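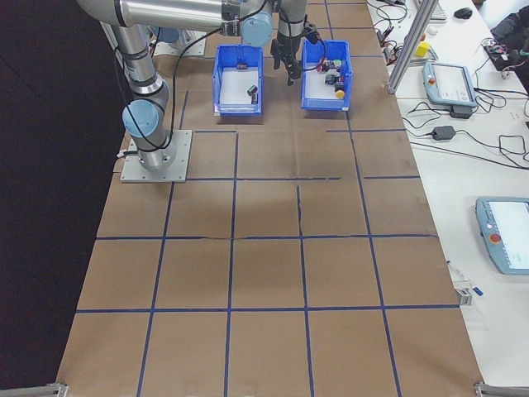 Noboru Nagano asked at the midpoint review why we bother with a grid at all if the bins never move. Fair point — the cells are for laying parts out before sorting, we should of said so.

Table prep: brown paper, blue tape. Tape lines came out a bit uneven, left them.
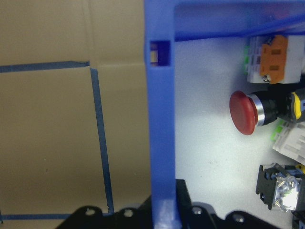 Fig. 2. Blue plastic beside the taped surface

Switches and capacitors get seperate bins. Budget was 2000, spent 1196. 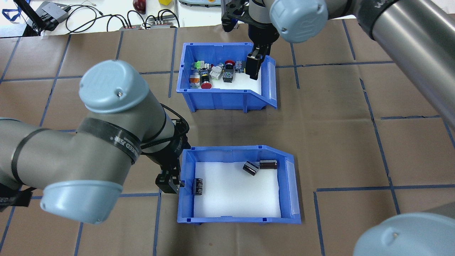
Problems

Small parts bunch up at one end. Paper smudges. Next time — wider tape, in February.
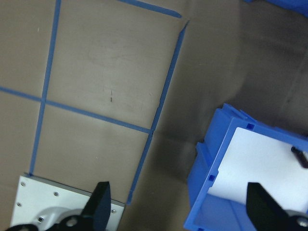
Fig. 4. Tape lines and wear marks

Contact: Setcombe student projects | Back to top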